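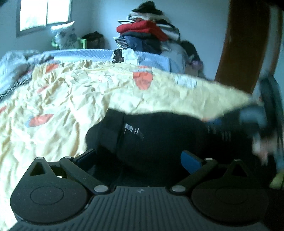
Subject: Re: [shopfloor] Bed-making trial, what does it do to the rota?
List: shopfloor (housekeeping and care staff, Ketitz and Quezada sites)
Date: January 2021

> Our manager came back from the Condier meeting saying the
> bedroom work will be "substantially automated" and that the
> first step is us going out with hand grippers and doing beds
> the slow way. Two questions. Does the time count as normal
> hours? And are we training our own replacements, or is that
> just me being gloomy in October and never getting over it?

Normal hours, yes. Get it in writing anyway. At Ketitz it took 2 pay periods before the gripper shifts stopped showing up as "other."

As for gloomy, I'll tell you what has changed for us so far and you can pick your own mood.

I used to strip and make a bed without having a single thought about it. Now I pinch the edge of a comforter in a pair of jaws, lift, and find out what the family has left under it. Every bed is a surprise. Client homes are not hotel rooms - there are clothes stacked up the wall, toys, bags, wrappers, and a bedspread with a pattern on it that hides the corners. One hand works the gripper and the other hand ends up grabbing the fabric anyway, which I suspect is the most useful thing anyone is going to learn from all this.

The target is 500 lifts per person. I am at 489 and have developed opinions about cotton. When I finish, I'm told, the number becomes 2000.

What it changes on the rota at Ketitz:

Gripper visits are booked at double length, so the regular visits got squeezed to pay for them. Whoever is not on the trial is walking faster. This is the real complaint here and it never makes the slides.

The new job title is "home task operator." Same grade, same shoes.

Akon wants notes after each visit. I write "comforter, fought back" and it seems to be accepted.

My wrist is sore by lunch. Ask for the split shift, mornings on the gripper and afternoons off it. We had to ask twice.

On replacements, the official line is that the machine will do the lifting and we will do "the rest." I have asked for a list of the rest. If Quezada gets one before we do, please post it.

Also, whoever has our spare charger, it's the one with green tape on the plug.

Ketitz, day team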